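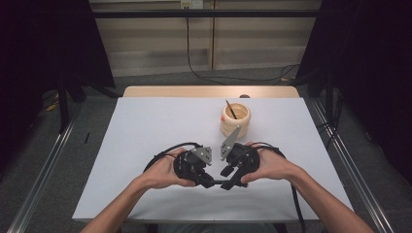

The Skikosstead Letter

Iddrisu Bonsu had written the best thing of his life, and seven people had read it. He knew it was seven because the counter at the bottom of the page said so, and he knew that three of the seven were him, once on the phone, once on the laptop and once on his mother's tablet while she was looking for her glasses.

The piece was called "Why the Bread Is Late in Flotcombe." It ran to four screens. It had the history of the hill road in it, and the flood, and a wonderful bit about the baker's mule that he had rewritten until two in the morning, and he loved it so much he kept going back to pat it on the head.

"It's good," said Arben Mujić, who ran the shop newsletter from the next desk and had been doing this kind of work since people printed it out. "It's really good! I laughed at the mule."

"So why isn't anybody coming?"

"Who did you tell?"

Iddrisu opened his mouth. He had pressed the button. He had pressed it at exactly nine in the morning, which every article on the subject agreed was the golden hour, and then he had made coffee and sat down to wait for the crowd.

"I told the internet," he said.

Arben laughed so hard he had to put down his sandwich.

They worked for Flendulent, which sold flour, yeast and baking pans by mail out of a long brick building with pigeons on the roof. Iddrisu had been hired in October to "do the content," a job that had been explained to him in one sentence on the stairs. He adored it. He got to write about rye! He got to call up old men who had opinions on salt! But every month a sheet went up on the kitchen wall with the numbers on it, and his row was always the short one, and Mrs. Antwi, who owned the company and signed the checks, had started stopping in front of it with her cup in her hand.

"Get your coat," said Arben.

"Where are we going?"

"Skikosstead. You said in paragraph two that the road was built by bakers from Skikosstead. Have you ever met one?"

He hadn't. He had found it in a library book.

It was an hour on the bus, up through the beech woods, with the windows fogging and a dog asleep across the aisle. Arben talked the whole way. He talked about his first newsletter, which had gone to ten people, and how he had known all ten by name, what they baked and whose oven ran hot. He'd written it as if he were leaning on their kitchen counters. When one of them moved away she took it with her and showed it to her new neighbors, and that made it fourteen, and he could still remember how rich he had felt.

"Fourteen," said Iddrisu.

"Fourteen! I bought a cake."

The bakery in Skikosstead was on the square, with a blue door and a line out of it. They stood in the line. When they reached the front Iddrisu lost his nerve completely and bought two raisin buns, and it was Arben who leaned over the counter and said, "My friend here wrote a story about your road."

The woman at the register stopped counting change. "What about our road?"

"The flood," said Iddrisu. "And the, um, the mule."

"Which mule?"

"The one that wouldn't cross the bridge."

She turned and yelled into the back, and an enormous old man came out with flour up to his elbows, and then a younger one, and then a girl on a school holiday who had her phone out already. The old man wanted to know who had told him about the mule. The mule had belonged to his grandfather. The mule's name was Duchess, and she had crossed the bridge just fine, thank you, it was the grandfather who wouldn't.

"Can I put that in?" said Iddrisu.

"You'd better!"

He read it to them right there, off the screen, with the line bunching up behind him and people shushing each other. He read badly at first and then he forgot to. At the flood part somebody said, "That's right, it came up to the church step," and somebody else said no, past it, and there was a short, fierce argument that he typed down as fast as his thumbs would go. The old man made him read the ending twice.

They missed the bus back and didn't mind at all. They ate the buns on a wall in the cold, and Iddrisu fixed the mule. He put in Duchess. He put in the church step, and the argument about the church step, which was better than anything he'd made up in his bedroom. Then he sent it to the girl, since she'd asked, and to the salt man, and to a teacher in Flotcombe who had once written in to complain about a comma.

In the morning the counter said 193.

"Is it broken?" he asked.

Arben came around the desk to look. Under the story there were comments, real ones, long ones. A man had an uncle who'd been on the bridge. Two sisters were disagreeing about the date. Someone wanted to know what flour the Skikosstead people used for the raisin buns, and someone else had answered her, wrongly, and been corrected by the girl.

By lunch it had passed 300, and Mrs. Antwi came in with her cup and stood behind him for a while, reading over his shoulder. He could hear her breathing through her nose.

"It was my aunt's mule too, you know," she said. "For one winter. Move over."

He moved over, and she sat down and began to type with two fingers.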